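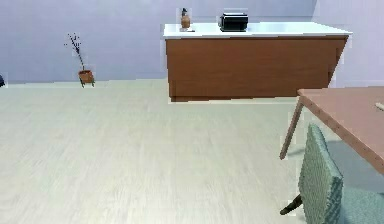 Brullar launches Miranda stamp and die range for card makers

Craft supplier Brullar has announced Miranda, a new range of clear stamps and matching dies for handmade cards. It goes on sale in November through the company's website and at its shop in Flalgate.

The range has 17 stamp sets, each with its own dies, and 108 individual designs in all. Most are garden birds, seed heads and kitchen crockery, with a smaller number of greetings for birthdays, new homes and get-well cards. The greetings are cut as separate words, so "happy", "thank you" and "from all of us" can be stamped on their own or put together on one line.

Every set fits a standard A6 card front. The largest stamp in the range, a teapot with a plain side, leaves space for a name or a short message. The dies work with most hand-cranked cutting machines and have been tested by Brullar on card, vellum and thin felt.

"Customers have been asking us for stamps that line up with their dies first time," said a spokesperson for Brullar. "We redrew several of the birds because the tails were too fine to cut cleanly. The wren took the longest. It is now a bit rounder than we first planned, and it cuts well."

The stamps are made from clear photopolymer and are supplied on a storage sheet with a printed outline of each design. Brullar advises washing new stamps in mild soapy water before first use – this helps the ink to spread evenly on the larger shapes.

Brullar will also bring out 2 ink pad collections to go with the range. One is made up of soft greens and browns, the other of brighter colours for children's cards. Both are water-based.

Shops that wish to stock Miranda can order through Funby, the distributor for the range, which supplies 735 independent craft shops. A counter display is available with first orders, along with sample cards made up by the Brullar design team.

Spare storage sheets will be sold separately. Dies can be bought without the stamps, but the greetings set is sold complete only.

ENDS

Notes to editors

Product pictures and sample cards are available from the Brullar press office on request. Brullar designs and sells stamps, dies, inks and card blanks.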